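Levatico Users Forum > Simulation and Perception > Jagged shadows breaking wrist camera segmentation

plollum_mik
Joined January 2019
Posts: 48

I have a tabletop clutter setup running in sim and the segmentation on the wrist view is giving me trouble. Same objects, same lights, same network for both views. The external view is fine. The wrist view splits the crane into two masks wherever it lies along the edge of an arm shadow, and then the grasp planner gets two half objects and picks whichever one scores higher.

Wrist view from one of the bad runs, seed 1604:

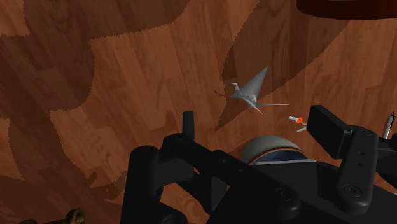 Wrist camera, seed 1604. Crane next to the tip of the shadow, keychain by the right finger.

Look at the stair steps on the shadow edges. My guess is the network sees those as real edges. Has anyone turned up the shadow map resolution in Levatico without killing the frame rate? I'm on the default renderer.

– Mikkel Gunnlaugsson

truvbridge_ivar
Moderator

Yes, it's in the light settings, under the directional light. Double the resolution first and see where you are. You can also tighten the shadow frustum so it only covers the table. By default it covers the whole room, floor and chairs included, and most of your shadow texels go to places the wrist camera never looks at.

I would do the frustum before the resolution. It costs nothing.

palfi_fan

I don't agree that this is a rendering problem. A real arm throws a shadow on a real table too, and if your masks fall apart on a shadow edge in sim they will do it on hardware, jagged or smooth. Randomize the light direction and intensity during training and leave the renderer alone. We trained on ugly shadows for a whole project and the transfer was fine.

truvbridge_ivar
Moderator

Randomizing is good, but stair steps that size don't exist on a real table. If every shadow in the training set has them, the network can learn that a sawtooth line means shadow, and then it meets a soft edge on hardware and has no idea. I have seen this happen. Fix the frustum and randomize.

palfi_fan

Fine, do both. I still say the lights matter more.

Mikkel, what does the external view look like? You said it works there, so let's see what is different.

plollum_mik

External view from the same setup. The masks come out clean in this one, including the crane, and it is in the shadow of the arm.
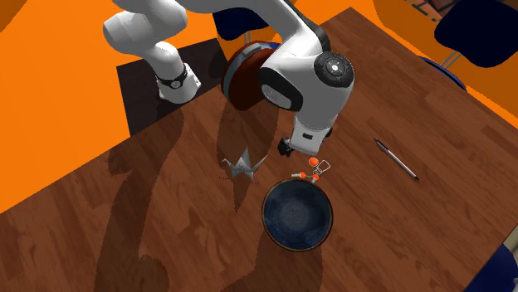
Re: external view

truvbridge_ivar
Moderator

That fits. The crane is lying inside the dark part there, so no shadow boundary has to cross it. It's also a lot smaller in the view, so the steps matter less. In the wrist view it sits right against the edge of the wedge, with the tail over lighter planks. Gray object, no texture, half the background dark and half light. I would expect that to split.

Try this: keep the pose and the seed, switch shadows off, and render the wrist view again. If you get one mask, you know it's the shadows. If you still get two, look at the facets on the crane.

lena_k5

One more thing to check is the depth. If you feed RGB only, the tail has very little to go on. We merge masks after the network: any 2 neighboring masks whose depth is continuous across the shared border become one. It is a short function and it removed most of our splits. It will also glue objects together if they touch, so be careful with that keychain next to the finger. Mask out the gripper from the joint states before you merge anything.

palfi_fan

The merge step is a patch on top of a bad network. It hides the failure and then you find out later in the planner.

lena_k5

It has been in our pipeline since April and the planner is happy. I log every merge so I can see how often it fires. If the number goes up, we retrain.

plollum_mik

Ran the test. Same seed, shadows off: one mask for the crane, tail included. Shadows on with the frustum pulled in to the table: still two masks, but the second one is only the end of the tail and it falls below my size threshold, so the planner ignores it. Frame rate is unchanged.

I ran 5 more seeds with the new frustum. One of them still splits badly. I'll put light randomization into the next training set and try the depth merge for now, with logging on.

Does the frustum setting get saved with the world file, or do I have to set it from the launch script every time?

truvbridge_ivar
Moderator

Launch script. The world file drops it on save. There's an open ticket for that, add a comment to it if you want it fixed.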